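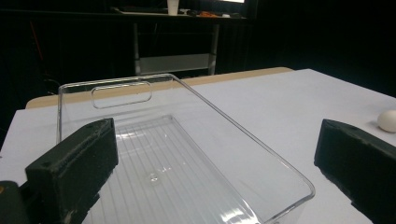 Clear plastic bin, seen from above. Note the ribbed floor and the slot in the end wall.

Lostow College
Everyday Materials, Handout 8
Plastics: shaping and choosing
Updated 29 August 2024

Read this before the workshop session. The section on shrinkage replaces the one in the January version, which had the cooling notes in the wrong order.

Two families

Most plastics fall into one of two families. Thermoplastics soften when heated and harden again when cooled, and this can be repeated, although the material gets a little worse each time. Thermosets harden once, through a chemical change, and will char before they melt. Carrier bags, drinks bottles and food tubs are thermoplastics. Older light switches, saucepan handles and most two-part glues are thermosets.

Within the thermoplastics there is a further split that matters for appearance. In some, the long chains lie tangled with no order, and light passes straight through. Polystyrene, acrylic and polycarbonate are like this. In others, parts of the material pack into small crystals which scatter light, so the plastic looks milky. Polythene and polypropylene are the usual cases. Very clear polypropylene can be made, but it needs an additive to keep the crystals small.

Injection moulding

Pellets are fed into a heated barrel, melted by the turning screw and pushed into a closed steel mould. The melt freezes against the cold walls, the mould opens and pins push the part out. In the worked example from the lecture, the Uto storage tray, the melt was at 270 °C and the mould at 81 °C. The wall was 2 mm thick throughout.

Keep walls even. A thick place cools last and pulls inwards as it shrinks, leaving a dent on the outside called a sink mark. If a flat panel bends too easily, add ribs before adding thickness. Ribs should be thinner than the wall they stand on, and their sides should taper slightly so the part comes away from the steel.

Corners should be rounded. Sharp inside corners gather stress, and a dropped box will usually crack there first. Openings also need thought: the melt has to flow round them and meet again on the far side. The join is called a weld line and is weaker than the rest.
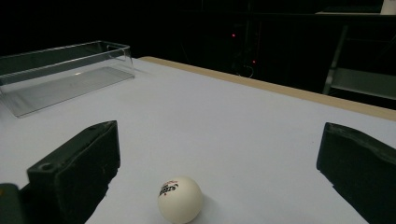 Hollow shapes are harder. A closed shell cannot be made in one piece by ordinary injection moulding, as there would be no way to get the core out. The choices are to make two halves and join them, to blow a soft tube outwards against the mould (bottles), or to turn a mould slowly in an oven while powder melts onto the inside (water tanks, kayaks). With joined halves, look at the seam. It may be stiffer than the wall on either side, and this affects how the object bounces or bends.

Printing and coatings

Polythene and polypropylene take ink badly unless the surface is treated first, normally with a flame or an electrical discharge. Curved surfaces are often pad printed: a soft silicone pad lifts the ink from an etched plate and presses it onto the part. The Clillex sample sheets show the same ink on treated and untreated polypropylene. Try the tape test on both.
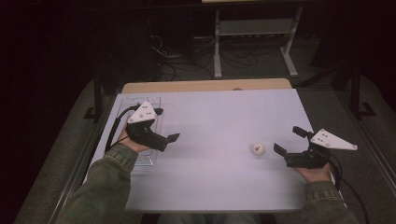

Small white ball with a dark printed marking, on a white board.

Shrinkage

All thermoplastics shrink on cooling. The milky ones shrink more than the clear ones, because the chains pack closer as crystals form. Mould makers cut the steel oversize to allow for it. Uneven cooling gives uneven shrinkage, and the part warps towards its hotter side.

For the workshop

Bring the Thân data sheet and one plastic object from home that you do not mind cutting up. Find the gate mark, any ejector pin marks and the parting line, and sketch where the mould must have opened. Sketches go in your folder with the object's recycling code, if it has one.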